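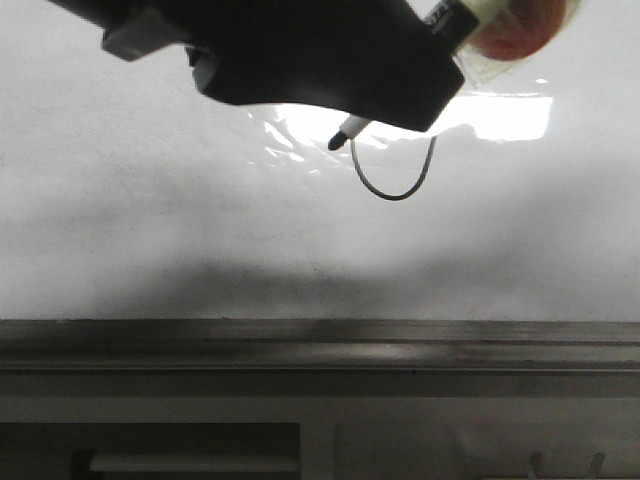
White barrel, black tip, lots of glare.

Quick one tonight, tea's in the oven and I've got until the timer goes. A few people asked after the last post what pens I use for planning straight onto a white top instead of paper. So - pens. And tape, and wiping, and all the boring bits.

I started doing it in July when I ran out of notebooks and couldn't face the bus into Purves for more. Wrote the whole week's jobs out on the white table. Shopping, the phone calls, a very bad drawing of where the shelves were meant to go. Loved it. Could see the lot in one go, could rub out a thing when it was done. Then left it overnight and half of it wouldn't come off. Lesson one, I suppose. Wipe it before bed.

What I've worked out so far, in no order:

Shiny is good for wiping and terrible for reading. By late morning with the light coming in you can't see a word from one side, you have to walk round and squint. I tried the blind half down and that was better but then the kitchen's gloomy. Still no answer to that one.

Black only. I had red and green and a sort of orange from Kuvis, 7 in a pack, and the colours all left a ghost. Pale pink shopping list for most of August. The black came off with a dry cloth, mostly, and a dab of Musine spray for the stubborn bits. Don't scrub. I scrubbed and there's a dull patch now.

Store them lying flat. My old teacher used to say tip up dries them out and I ignored her for years and she was right.

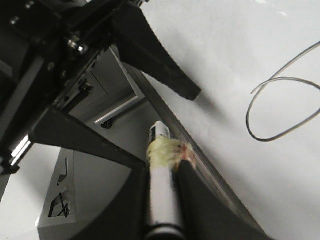
And test on a corner first, obviously, which I didn't. Simone Toledo left a comment saying she does hers on an old wardrobe door laid across two trestles, and that she has almost 3000 words of her thesis plan on it at any one time. I don't beleive the number but I do like the door. Might nick the idea. My table has to be eaten off, so everything gets wiped by six whether I've finished with it or not, and I've started taking a photo before supper so I don't lose the list. Should have done that from the start!

Somebody else asked about the Pritent wipes. Used them twice, they smear. Sorry.

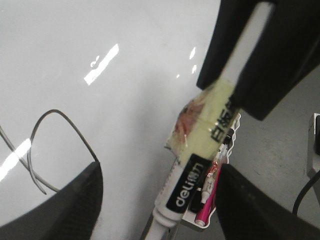
Tape then, as promised. I am a taper. Anything on the desk gets tape round it eventually, pens especially, and it's useful on a slim barrel that you're holding for ages, gives your fingers something to sit on. Go higher up than you think though. On the deli pen the wrap is well above the black label, pale yellowy green with bold black Chinese characters on it, and the edges have gone a bit crinkly. Mine always crinkle too. Pulling the tape tight as you go round helps, and so does cutting the end with scissors, not teeth. Clear stuff shows every mark underneath so give the barrel a wipe first. Masking tape goes furry after a week or so and picks up toast crumbs, wouldn't bother.

Next thing on my list is something to rest them in, a tray or a strip of wood with a groove, becuase they roll. Every time. One went under the fridge last night and I've left it there.

Timer's going. More on the shelves next time, if they're up by then.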